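Hakala club kids take on the bin

I stopped by the Hakala robotics club this August because I kept hearing that the students had gone quiet about their summer project, and when that bunch goes quiet something is usually up. Sure enough! They're getting ready for the Grenditz Challenge, a student contest where a robot arm has to take mixed objects out of a bin, one at a time, and put each one where the judges ask for it.

There are 84 teams signed up this year, and Hakala is sending 4 students. Ilari Kallio, who runs the club, told me last year's team spent most of its prep time on the arm's speed and then lost points for grabbing two things in one go. So this time they're starting with the picking itself (slow, slow, slow) and they'll worry about the clock later. I think that's smart, but I'm also the person who takes ten minutes to get a fork out of the drawer. 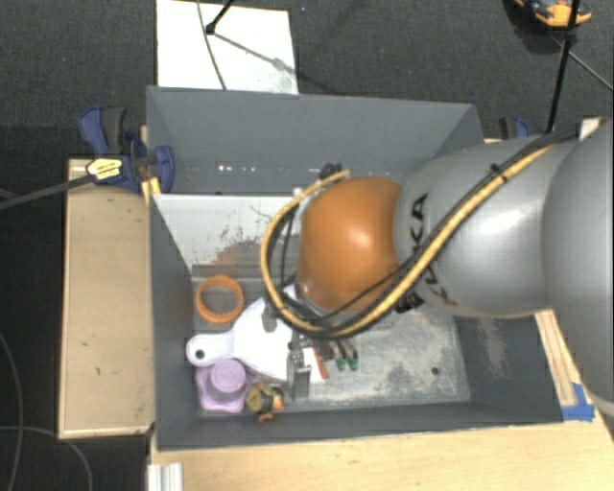 The rules say a team can practice with anything it likes, but on contest day the objects come from the organizers. That's the part that makes everybody nervous. Flat things are the worst, according to Sointu Väisänen, who is writing most of the grasp planning code. "A flat thing on a flat floor gives you nothing to hold," she told me. "You have to come at the edge, and then the wall is in your way." She has named her program Kedenex and would not tell me why, no matter how many times I asked.

I stayed for most of the evening and it was a lot more fun than I expected. Every attempt gets written into a log with the object, the angle and the result, and the students argue over the wording like it's a court case. When I left, the log was at 399 attempts and they were fighting over who would get to enter the next one. I voted for Sointu, but I don't think my vote counted.

Nastberg, the machine shop across the street, is covering the entry fee and the van, and the club is still looking for one more adult to ride along. It's a 3 hour drive each way, so bring snacks and a tolerance for loud music.

If you'd like to see the team at work before they head out, the club is open to visitors from 6 to 8 p.m. on practice nights. Ilari asks that you stay behind the line on the floor when the arm is running, and please, please ask before touching the laptop. I'm planning to go back, and I'll post the scores here as soon as I have them.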